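Foro Casa y Oficina > Orden y limpieza > Papeleras, cubos y reciclaje

Tema: ¡Rescatad los rincones! Papelera en el hueco del tabique

mirta_ordena
¡Hola a todos! Abro hilo porque llevo desde febrero dándole vueltas a la oficina (un piso reconvertido en coworking, el Gradunent, con mamparas por todas partes) y por fin he encontrado algo que me tiene contentísima. Os pongo en situación: los paneles no llegan a formar habitaciones de verdad, van en ángulos raros, y quedan esquinas muertas donde no cabe ni una silla. En una de ellas se juntaba pelusa, un cable viejo y poco más. Pues he empezado a meter ahí las papeleras, y qué diferencia. El pasillo despejado, la gente sin tropezar, y los pañuelos en su sitio, que estamos todos con la alergia.

Mi pregunta: ¿de malla o cerradas? Y ¿bolsa o sin bolsa?

pacoleta
Cerradas siempre. La malla deja pasar todo: virutas de lápiz, confeti de la taladradora, migas. En mi despacho duró dos semanas y acabé barriendo alrededor cada tarde.

Tere_Vallecas
Yo discrepo, Paco. Si solo tiras papel, la malla es una maravilla. Se ve de lejos cuándo está llena, pesa poquísimo y la lavas en la ducha en un momento (yo le doy con el cepillo de los platos viejo y queda como nueva). Además hay colores preciosos, que no todo va a ser gris oficina.

pacoleta
Se ve de lejos cuándo está llena y se ve de lejos TODO lo demás. A mí no me apetece contemplar el envoltorio del bocadillo del compañero.

Dean Bunting
Buenas, llevo el mantenimiento de un edificio pequeño, 11 despachos en una planta. Probé las dos cosas. En las esquinas estrechas me quedo con las redondas, porque las cuadradas parecen hechas a medida del rincón hasta que el rincón no es de noventa grados, y con los tabiques móviles no lo es casi nunca. La redonda se apoya donde puede y ya está. Compré las de Brabec, las más sencillas, y siguen en pie.

mirta_ordena
¡Dean, justo eso me pasó! Primero puse una rectangular que me había sobrado de casa y quedaba torcida, con un hueco detrás donde caían los papeles que fallaban. Había que sacarla, agacharse, recoger... Un horror. Con la redonda se acabó.

joanet66
¿Y a qué distancia de la mesa la tenéis? Porque yo la puse en el rincón, muy mona, y mi compañero de enfrente sigue dejando los kleenex encima de la mesa. Dice que son 3 pasos. ¡TRES!

Tere_Vallecas
Jajaja, joanet, ponle la suya debajo de la mesa y que la vacíe él.

joanet66
Ya lo intenté. La usa de reposapiés.

Dean Bunting
Sobre las bolsas: en las de malla yo no pongo bolsa si es para papel limpio. Para pañuelos sí, por quien la vacía. Una pequeña con el borde doblado hacia fuera, y debajo dejo un par dobladas de repuesto. Cambiarla me lleva nada.

pacoleta
O sea que compras una papelera con agujeros y luego la forras por dentro para tapar los agujeros. Con todo el cariño, Dean, eso es una papelera cerrada con pasos de más.

Dean Bunting
Pues no te falta razón. Pero sigue pesando la mitad y no me rebota contra el tabique cuando la arrastro.

lilanube
¡Yo vengo a defender el color! Pasé de una negra a una morada y parece una tontería, pero la gente la encuentra. En mi planta el suelo es clarito y las mamparas son de ese azul grisáceo que tira a nada, así que la negra se perdía en la sombra de la esquina y la morada canta que da gusto. Desde el cambio he dejado de encontrarme papelitos en la repisa de la ventana.

mirta_ordena
lilanube, ¡somos almas gemelas! La mía también es morada, y de plástico perforado. Mirad, os la enseño ya puesta:
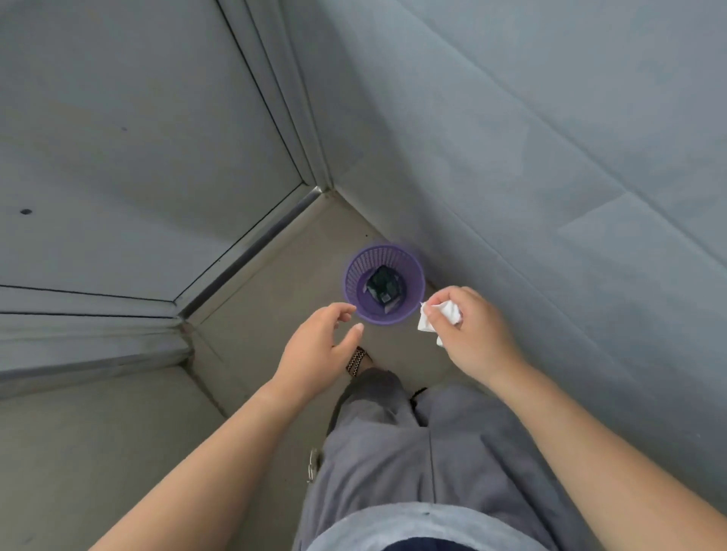
La morada en su rincón, turno de pañuelo.

Con el papel arrugado en la mano ya se ve que queda a tiro, y entre los dos paneles no estorba el paso. Eso oscuro del fondo es una bolsa o un envoltorio hecho una bola, con su etiquetita blanca y todo.

lilanube
¡Qué bonita! Y qué chula la pulsera trenzada, por cierto, el blanco y negro con el morado pega muchísimo.

pacoleta
Me reafirmo: el envoltorio se ve desde Cuenca. Ahora bien, reconozco que en ese hueco queda bien. Yo le pondría un taquito de fieltro detrás para que no roce el panel, que luego salen marcas y con los grises claros no hay quien las quite.

Tere_Vallecas
Las marcas se van con goma de borrar blanca, Paco, de las del cole. Frota suave y sin agua. A mí me funcionó en los paneles de la sala de reuniones.

pacoleta
En los míos dejó brillo. Depende del acabado. Probad antes en una zona que no se vea.

joanet66
Lo del fieltro me lo apunto. ¿Cómo lo fijáis a la malla? El adhesivo apenas tiene dónde agarrar.

Dean Bunting
Con 2 bridas pequeñas pasadas por los agujeros, la cabeza hacia dentro. Y corta el sobrante a ras, que si no engancha la bolsa.

joanet66
¡Perfecto! Mañana a primera hora me pongo. Ya os contaré si el de los tres pasos se anima a caminar.

mirta_ordena
¡Gracias a todos! Me quedo con el fieltro y las bridas, y voy a pedir otra para el rincón de la impresora, que allí sí la quiero sin bolsa porque es solo papel. Paco, te prometo que en la cocina pondré una cerrada y con tapa.

pacoleta
Con tapa de pedal, por favor.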